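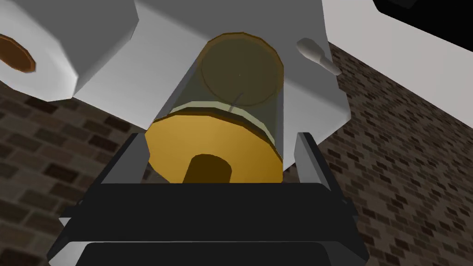
3. Lagerung und Alterung von Klebebandrollen im Versandbetrieb

3.1 Ausgangslage

Klebebänder werden in der Literatur zur Verpackung meistens nach ihrer Haftung auf dem Karton beurteilt. Die Zeit zwischen der Lieferung der Rolle und ihrer ersten Benutzung bekommt dagegen wenig Aufmerksamkeit. In kleinen und mittleren Versandbetrieben kann diese Zeit sehr lang sein. Die Rollen werden in großen Mengen bestellt, um den Stückpreis zu senken, und bleiben danach mehrere Monate im Regal, oft in der Nähe eines Tores oder unter einem Dachfenster. Der vorliegende Abschnitt beschreibt, wie sich diese Bedingungen auf das Abrollverhalten auswirken.

Untersucht wurden zwei Betriebe. Der Betrieb Handance versendet Ersatzteile für Haushaltsgeräte und lagert seine Bänder in einer unbeheizten Halle. Der Betrieb Plevico versendet Schreibwaren und verfügt über einen geschlossenen Lagerraum, dessen Temperatur im Jahresverlauf wenig schwankt. Beide Betriebe beziehen das gleiche Papierklebeband mit Naturkautschukkleber, das unter dem Namen Pradeo geliefert wird. Diese Übereinstimmung war für die Auswahl entscheidend, weil damit der Einfluss des Materials von dem Einfluss des Lagerortes getrennt werden kann.

3.2 Begriffe

Als Rolle wird im Folgenden das aufgewickelte Band zusammen mit seinem Kern bezeichnet. Die flache Seite der Rolle, an der die Kanten aller Lagen sichtbar sind, heißt Stirnseite. Zur Gestalt einer flachen, goldgelben Scheibe oder Rolle mit dunkelbrauner runder Öffnung vergleiche man die gerenderte Darstellung in Abbildung 1; die geprüften Rollen unterscheiden sich von ihr in Farbe und Breite. Unter Teleskopieren verstehen wir das seitliche Verschieben der Lagen gegeneinander, sodass die Stirnseite eine kegelförmige Gestalt annimmt. Dieser Begriff ist in der Praxis nicht überall bekannt. In beiden Betrieben sprach man einfach von »schiefen Rollen«.

3.3 Vorgehen

Der Bestand beider Lager betrug zu Beginn der Untersuchung zusammen 4.000 Rollen. Daraus wurde eine Stichprobe von 400 Rollen gezogen, zu gleichen Teilen aus beiden Betrieben. Die Ziehung erfolgte nach Regalfächern, damit auch die unteren und die hinteren Plätze vertreten sind. Rollen mit beschädigter Folie wurden in der Stichprobe belassen, denn sie werden im Alltag ebenfalls verwendet.

Jede Rolle wurde vor der Prüfung einen Tag lang im Prüfraum gelagert. Danach wurde die Abrollkraft mit einer konstanten Geschwindigkeit von 300 Millimetern pro Sekunde gemessen. Die ersten drei Lagen wurden vorher entfernt und verworfen. Für die Auswertung wurde der Verlauf der Kraft nach dem Verfahren Venkataraman geglättet, das kurze Spitzen erhält und nur das Grundrauschen der Messung verringert. Spitzen sind hier von Interesse, da sie einen Hinweis auf verklebte Kanten geben.

Zusätzlich wurde die Stirnseite jeder Rolle von Hand beurteilt. Dafür diente eine Skala mit vier Stufen, von »eben« bis »stark verschoben«. Zwei Personen beurteilten unabhängig voneinander. Bei abweichendem Urteil wurde die ungünstigere Stufe übernommen.

3.4 Ergebnisse

Insgesamt wurden 1.130 Kraftspitzen oberhalb des festgelegten Grenzwertes registriert. Der größere Teil davon fiel auf Rollen aus der unbeheizten Halle. Auffällig ist die Verteilung innerhalb der Halle: Rollen aus den oberen Fächern zeigten deutlich mehr Spitzen als Rollen aus den unteren, obwohl sie im Mittel kürzer gelagert waren. Wir führen dies auf die Wärme unter dem Dach zurück. Eine eigene Messung der Temperatur in jedem Fach liegt allerdings nicht vor, und die Deutung bleibt deshalb vorläufig.

Beim Teleskopieren ergab sich ein anderes Bild. Hier war der Unterschied zwischen den Betrieben gering. Stark verschobene Rollen kamen vor allem dort vor, wo die Kartons auf der Schmalseite standen und die Rollen also auf ihrer Rundung lagen. Im Betrieb Plevico war das die übliche Anordnung, im Betrieb Handance nur in zwei Regalen – dort jedoch mit dem gleichen Ergebnis. Ein Zusammenhang zwischen der Stufe der Verschiebung und der mittleren Abrollkraft konnte nicht festgestellt werden.

3.5 Einschränkungen

Das Alter der Rollen konnte nur aus dem Lieferschein bestimmt werden. Wie lange eine Rolle vorher beim Händler lag, ist unbekannt. Ferner wurde die Stichprobe im Dezember gezogen, also nach der warmen Jahreszeit und mitten in einer Zeit mit hohem Verbrauch. Es ist möglich, dass die Mitarbeitenden schwer abrollende Exemplare schon vorher zur Seite gelegt hatten. Im Betrieb Handance gab es für solche Exemplare einen eigenen Karton, dessen Inhalt nicht in die Auswertung eingegangen ist.

Die Haftung auf dem Karton selbst wird im Abschnitt 4 behandelt. Dort werden dieselben Rollen verwendet, mit Ausnahme derjenigen, deren Band während der Abrollprüfung gerissen ist.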